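The bowl cupboard, and other matters of principle

The owner of Pomlow, a tableware shop in Pirnton, has sold bowls for long enough to hold opinions about people who own too many of them. She began with a market stall and 300 pieces bought from a closing hotel. Her last stocktake came to 2,544, which she describes as "a cry for help with a spreadsheet attached".

We met at nine in the morning, before the shop opened, and she made tea in a mug with no handle. Plates, she told me, are for people who plan. "A bowl forgives you. You can put soup in it, or keys, or the end of a bag of crisps, and it looks as if you meant it."

Her own kitchen runs to six, all plain. She distrusts patterns, having once eaten porridge off a cockerel for an entire winter. Colour is another matter, and she will talk about pink and green for as long as you let her.

"People come in wanting white," she said. "They say it goes with everything. So does a headache. Put a salmon pink one on a beige table with a pale mint one behind it and the table wakes up — you hardly need the food."
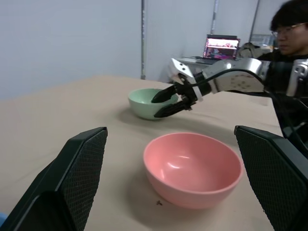

On stacking

She is stricter here. Bowls of different makes should not be nested, she says, however friendly they look in the shop. The Kumondale range, which she sells, stacks six high. The Magalhães, which she also sells and likes better, will go to three and then lean.

"I tell every customer three. They go home and do seven. Then they ring me."

And what does she say when they ring?

"I ask what colour they'd like."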